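4.2 Preparing the descaling solution

The Dostent water boiler must be descaled every 3 months, or after 2,000 cups, whichever comes first.

1. Switch off the boiler and pull out the plug. Wait until the tank is fully cold.
2. Dissolve 2 sachets of descaler in one liter of lukewarm water. Stir until no grains are left.

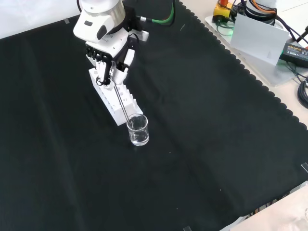
3. Pour the solution slowly into the tank and close the lid.
4. Leave it for 13 minutes. Do not heat.
5. Empty the tank and rinse it two times with fresh water.

Caution: Never mix the descaler with bleach.

Note: In areas with soft water, please see section 4.5.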